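How do I get old marker off a small whiteboard?

Beverley Sutcliffe
I picked up a little black-bordered whiteboard for 2 dollars and it's perfect for grocery lists, but the old writing won't budge! Any tricks?

plendow83
Go over the old marks with a fresh dry-erase marker, then wipe right away. Works like a charm! I've rescued up to 20 boards this way.

Tramusa
rubbing alcohol. done

Arumugam
Love these little boards! Try a small spot first, then do the rest with a soft cloth. I keep mine flat on the table so it doesn't slide off the easel while I write.

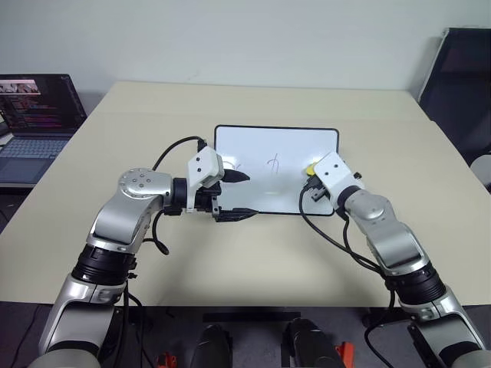
Gravance Help Pages, no. 29

Cap the marker when you finish and store it flat too.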